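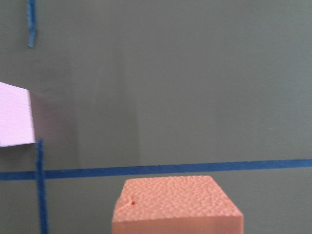 Foam blocks and tape on the green surface, wrist camera view.

Minutes of the equipment review meeting, 25/06/2023

1. Minutes of the February meeting
Agreed, after a short argument over whether "promising" had been anyone's word for the Canar gripper kit. It stays in.

2. Canar kit, trial at Fleltden
The kit has now done 900 of the 2,000 pick attempts in the trial plan. Wikström has extended the loan by 50 days and would like us to call it a partnership. The meeting preferred loan.
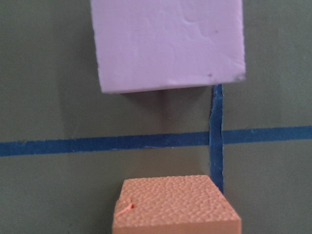
The wrist camera is the part of the kit we would pay for. Calibration from the supplied software was quick on both arms, and the menus are nearly in English. Detail on near objects is good: the pebbled top of the orange block comes through bump by bump, while the lavender block and the further tape are a little softer. Wikström to be asked whether focus can be adjusted without voiding the warranty, as the manual says both yes and no.

3. Rival quote from Andadach
Cheaper by a fair margin – until one adds the mounting plate, the cable and the licence, all listed as optional. A gripper without a cable was felt to be of limited use. Quote to be sent back for a full price.

4. Actions
Finish the remaining picks. Put the focus question to Wikström in writing. Get 2 spare finger pads before the next run.

5. Any other business
The biscuit budget was raised again and deferred again.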